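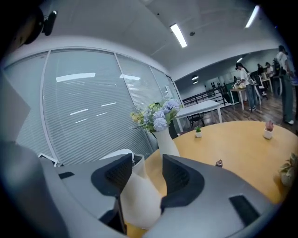
Cut hydrangeas wilting within a day, what am I doing wrong?

Asked by Tegan Wihongi
August 2024
Category: Cut flowers and arranging

I have two big mophead hydrangeas on the east side of the house in Sorkmont and this is the first year they have bloomed well enough to cut. I'd like to keep a vase on the dining table through September, when my in-laws are staying with us, but so far every bunch has gone limp by the next morning. Twice it was the same evening.

What I do now: I go out after work, usually near 5:30, cut the stems with kitchen scissors, strip most of the leaves, and put them straight into a tall vase with cold tap water and the packet of flower food from the grocery store. The vase sits on the table. It gets sun from the side window until maybe seven. The house is kept at 74.

The blooms look full and blue when I cut them. Some have a few little flowers in the middle that haven't opened yet. The bush itself looks fine and gets watered every second day.

Is it the variety, the water, or me? I've read about alum and about boiling water and they seem to contradict each other. I would also like to dry a few at the end of the season if that's possible with the same bush.

3 answers

Answer from Corey Rutherford
Marked as most helpful

Mostly it's the time of day. By late afternoon in August the plant is already short of water, even if the soil is damp, and a hydrangea head is a lot of surface for one stem to supply. Cut before eight in the morning and carry a bucket of water out with you so the stems go in right away.

Second, pick older heads. The ones with unopened flowers in the center are too young and will droop whatever you do. Touch the petals. If they feel soft and thin, leave them another week or two. If they feel a bit stiff, almost like paper, they're ready.

Use pruners instead of scissors. Kitchen scissors tend to crush a woody stem. Cut at a long angle, and take the leaves off anything that will be under water. I take nearly all of them off, because the leaves lose water too and you can always tuck in some other greenery.

On alum and boiling water: they're two ways of doing the same job. Hydrangeas leak a sticky sap that plugs the cut end. With alum (spice aisle), recut the stem and dip the bottom half inch in the powder, then put it in the vase. With hot water, recut and stand the bottom inch in just-boiled water for 30 seconds, then move it to room temperature water. Keep the heads away from the steam. Pick one. I use alum for no better reason than the jar is already open.

After that, leave them somewhere cool and dark for a few hours before they go on the table. Overnight in the garage works. Then keep them out of that window sun and change the water every 2 days.

If one wilts anyway, recut it and lay the whole head face down in a sink of cool water for an hour. They take up water through the petals, and most of mine come back. I've had bunches from one bush last a week and a half this way – my best was 18 days, in a cold spring.

For drying, wait until the color starts to turn greenish or dusty on the bush. Cut those, put them in a couple of inches of water, and let it evaporate without topping it up. Heads cut too early just shrivel.

Answer from Wilum

Agree with the morning cutting. Also check your vase. I had the same trouble for a whole summer and it was a vase I only ever rinsed. Now I wash it with dish soap and a little bleach and the flowers last longer. Narrow necks are hard to get a brush into, so use rice and soapy water and swirl it.

Also don't put them near a fruit bowl.

Answer from maihi52

just get fake ones, mine have been on the shelf three years

Comments

Tegan Wihongi: Thank you, Corey. Cut four heads at 7 this morning and used the alum. One of them was a young one so I'll see if it goes first. Does the alum need redoing when I recut?

Corey Rutherford: Yes, every time you make a fresh cut. It only takes a pinch.

Wilum: Is yours the kind that changes color with the soil? Mine went pink after we moved it next to the concrete steps.

Tegan Wihongi: No idea, it was here when we bought the place. Blue so far.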